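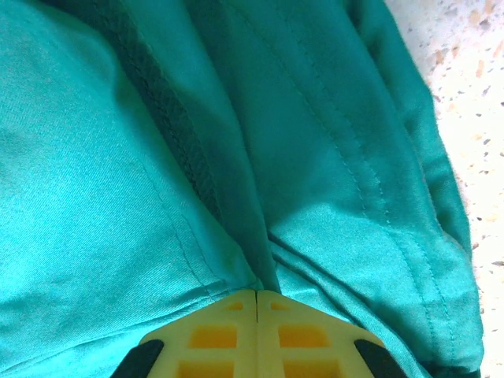

Cloth is the one thing in the house I own hundreds of and know nothing about, Deisy Condori wrote to me after she read the first edition, and she wanted to know why I'd made everyone wait so long for the chapter on drape. Fair complaint! I've moved it up. It used to sit behind dyeing and finishing, and by then half my students had already ruined a skirt.

Chapter 8
How Cloth Hangs

When I started teaching in Poltisstead I had one bolt of cotton, one bolt of wool and a very nervous first class. I asked them to drape a yard of each over the back of a chair and write down what they saw. Most of them wrote about color. Ruth Salazar wrote that the wool fell like a curtain and the cotton fell like a box that had given up, and I've been stealing that line ever since (with her permission, mostly).

What she'd noticed is what we call drape — the way a fabric behaves when its own weight is the main thing pulling on it. It's easy to see and surprisingly hard to put into words, so we'll spend a few pages getting the words straight before we cut anything.

You already know from Chapter 2 that a woven cloth has a warp running lengthwise and a weft running across. Pull along either one and not much happens. Pull on the diagonal, though, and the little squares between the threads lean over into diamonds, and the whole piece gets longer and narrower. That diagonal is the bias. Keep it in your head, we'll need it all chapter.
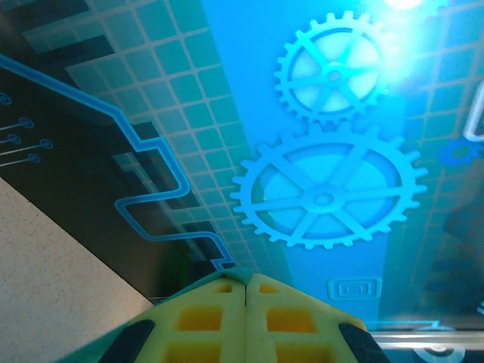

Does a heavier fabric always drape better? Weight helps, but stiffness matters just as much, and a heavy canvas will stand out from the body where a light crepe falls straight down.

I see students get stuck on this every September. They pick up two swatches, decide the heavier one will hang nicely, and buy enough for a coat. Please don't buy enough for a coat. Buy a small piece, hold it up by one corner, then by the middle of one side, and watch how many different ways it wants to fold. A limp cloth makes lots of small, narrow folds. A stiff one makes a few big ones.
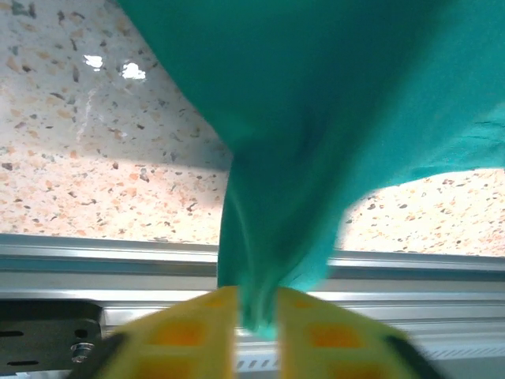

Figure 8.1 Teal-green cloth, spread at the top and gathered below.

Gathering changes things too. Once you bunch a cloth in one place, the folds have to go somewhere, and they run out from that point until the fabric is wide enough to relax. Zinash Jemal and I once spent a whole afternoon at the mill shop in Bedoya arguing over whether a gathered sleeve should be cut on the bias. She said never. I said sometimes. We each made one, and mine twisted, so I'll give her that round, although I still think the thread was to blame.

Which brings me to seams. A line of stitching is stiffer than the cloth on either side of it,
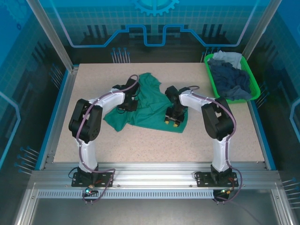
so a fold that meets a seam at an angle will often bend, or stop short, or start up again a little way over. Pressing makes a difference, and so does the width of the allowance you leave inside. We'll test both in Exercise 3, for which you'll need scrap fabric, pins and a ruler.

8.1 Measuring drape

Start with a circle of cloth and a smaller round stand — a jar will do.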